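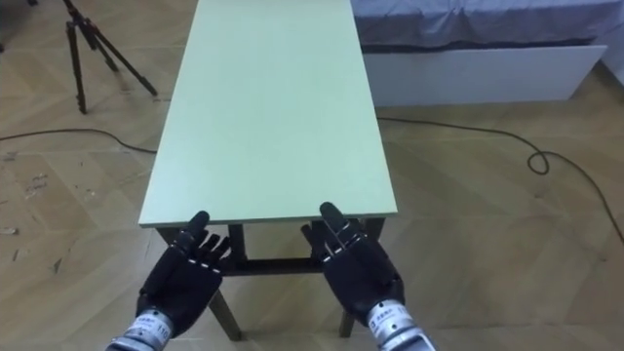

Relatório de progresso: renovação das salas de trabalho

Início | Projetos | Relatórios | Contactos

Período: até ao fim de dezembro
Destinatário: Fundo Pradovell
Entidade executora: Dranel

1. Ponto de situação

A primeira mesa está montada na sala. Tampo verde-menta claro, liso e mate, pernas finas e escuras, ligeiramente abertas junto ao chão. Corresponde à cor aprovada, e é quase tudo o que posso confirmar sem reservas. O plano previa 8 mesas nesta fase. O fornecedor, a Hultel, garante que as restantes sete seguem «em breve», expressão que já constava da comunicação anterior e que não tem para mim qualquer valor contratual.

2. Dúvidas sobre o modelo

Continuo pouco convencido da escolha. O catálogo promete um tampo resistente a riscos e a produtos de limpeza, mas não recebemos nenhum ensaio que o comprove. Um tampo mate e claro fica bem no primeiro dia; interessa-me saber como fica depois de um inverno de canecas, tesouras e cola. Pedi uma amostra para testar e ainda não chegou.

Também as pernas me levantam questões. A abertura para fora pode dar estabilidade, mas ocupa chão, e o desenho da sala foi feito com mesas de pernas direitas. Com todas no lugar, receio que a passagem entre filas fique apertada. A planta terá de ser revista antes de aceitarmos mais entregas.

3. Despesa

Foram gastos 1.000 euros em transporte e montagem, valor que considero alto para uma única mesa. A fatura da Hultel não separa as duas parcelas e foi devolvida para correção. Da verba da fase, 63% continua por executar. Não leio isto como poupança: é atraso.

4. Próximos passos

- Obter da Hultel uma data de entrega por escrito.
- Testar a amostra do tampo com os produtos de limpeza habituais.
- Rever a planta e medir as passagens.
- Pedir orçamento alternativo à Sproģis, caso a data não seja cumprida.

Até haver resposta aos dois primeiros pontos, proponho que a segunda tranche fique suspensa.

© Dranel | Contactos | Política de privacidade | Voltar ao topo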